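Handout 3: Storage Addresses in a Small Warehouse
Prepared by Hideaki Nakajima

Last time we spoke about receiving of goods. Today we look at where the goods go after the receiving desk, and how a worker finds them again.

A storage address must be unique, short and easy to say aloud. In the Sakport case the company had 2000 items and used only shelf names such as "back wall" or "near the door". New workers needed a long time to learn them.

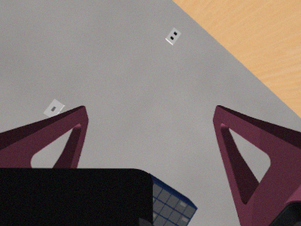 Fig. 1. Two small square markers on a flat gray surface.

The most common address has three parts: aisle, bay, level. Write them always in the same order. Do not use the letters I and O, which are easily read as numbers.

For small parts we usually divide one level again into cells. Columns get letters and rows get numbers, as in a spreadsheet.
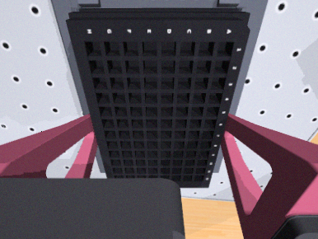 Department of Logistics and Supply - Introductory Course

Fixed location means that each item has its own place, also when the stock is zero. It is simple to learn but it wastes space. Random location means that an item goes to any free place, and the system remembers it. If the record is wrong, the item is lost in practice.
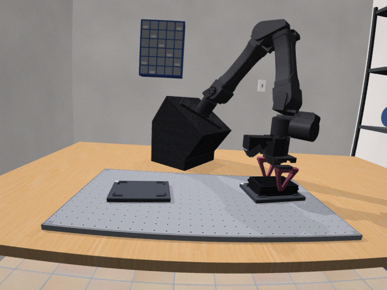

Many companies mix the two methods. Pomier keeps its fast items in fixed places near packing and all other items in random places. Please read the Pomier case before July and note which items were moved twice.

Labels should be placed at the same side of every cell - left or right, but not both.

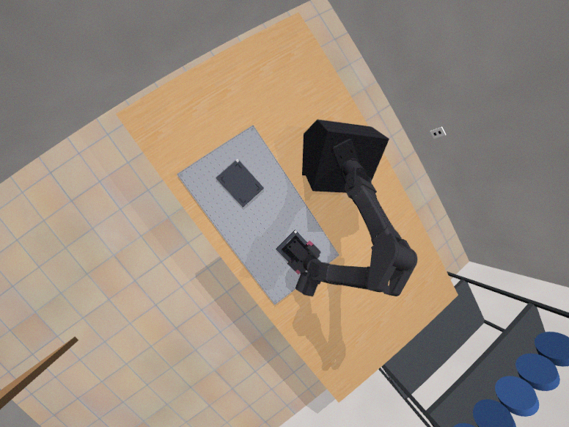
Exercise 2. Draw a plan for a room with 8 bays and give an address to each one. Then exchange plans with your neighbor and try to find one address without asking.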